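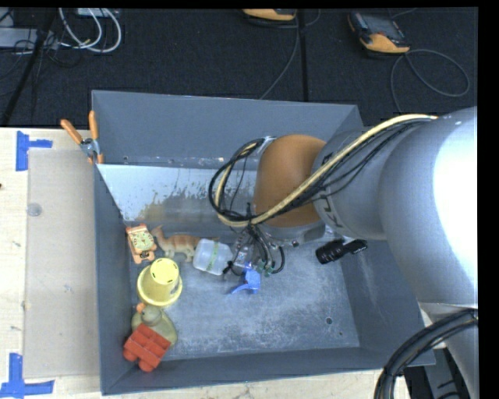 One reviewer of our workshop draft asked why we bothered with a second gripper at all, when a good suction cup will lift most of what people keep in a drawer. We liked the question so much that it became the organizing theme of this section.

4.2 Comparing grippers on mixed bin contents

Both grippers were tested on the same arm, over the same metal bin (Figure 3). The Clevomico is a two-finger parallel gripper with replaceable pads. The Humton is a single-cup suction tool driven by an external pump. We kept the grasp planner, the cameras and the approach speed fixed, and changed only the tool, its collision model and the rule that turns a candidate point into a wrist pose.

Figure 3. Bin workspace with the arm reaching in over toys and household items. The set shown includes a translucent bottle lying on its side, an upside-down bucket or cup, a toy duck and a red building block.

We ran 700 picks with each gripper. The object sets came from the Grindora collection, which we like a great deal for this kind of work, as so few of its shapes are simple boxes. Before every run the objects were tipped in from a tray and left wherever they landed. A pick was scored as a success if the object cleared the rim and stayed held for 2 s. Drops after that point were logged separately and are reported in Section 4.4.

The first surprise was how little the overall success rates told us. The two tools finished close together, yet they failed on almost completely different objects! Suction was wonderful on smooth, gently curved surfaces, including bottles lying flat, where the fingers tended to push the object away before closing. On studs, slots and ribbed grips the cup rarely sealed. The fingers handled those same parts with ease and were very forgiving of errors in the estimated depth, which matters for translucent plastic.

Walls were the second big effect. Once an object came to rest against the side of the bin, the parallel gripper needed room for its outer finger, and the planner often had none to give. Tilting the wrist by up to 46 degrees recovered many of these cases. It also brought the arm's cable bundle closer to the rim, so we added a padded volume around the cables to the collision model. Suction needed far less tilt, though its hose limited how far the last joint could turn, and we had to unwind it between picks more often than we had planned for.

We then tried a very simple switching rule. For each candidate point, the system fits a small patch to the depth data and measures how flat it is. Flat patches go to suction and everything else goes to the fingers. Tool changes cost time, so the planner holds on to the current tool until its best remaining score drops below a threshold, tuned on 60 practice bins collected at our Beaulieu lab in March. These bins were not used in the comparison.

Even this crude rule beat either gripper alone, and we were delighted to see the gain hold up on object sets the threshold had never been tuned on. Most of the remaining failures were objects leaning on one another, where lifting the upper one dragged its neighbor along. Neither tool has a good answer for that yet. A short sideways nudge before the grasp helped in early trials, and we describe it in Section 4.3.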